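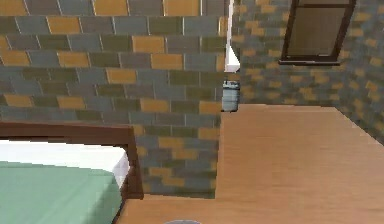 One visitor from Gough asked before the tour had even started whether the new Vorico app would still find her indoors, as the old one lost her in every parking garage. The guide at the Jedton open day said that was what the test hall was for.

The hall has 700 Bluetooth beacons on 3 floors. We were handed phones and sent off to find a meeting room on the top floor. Mine placed me one corridor over for a while, then corrected itself near the stairs – the elevator gave it more trouble.

Upstairs, staff showed us the map editor. The Berby hospital map has 1,261 labeled doors, all entered by hand. The next open day is in October, and sign-up is on the Vorico site.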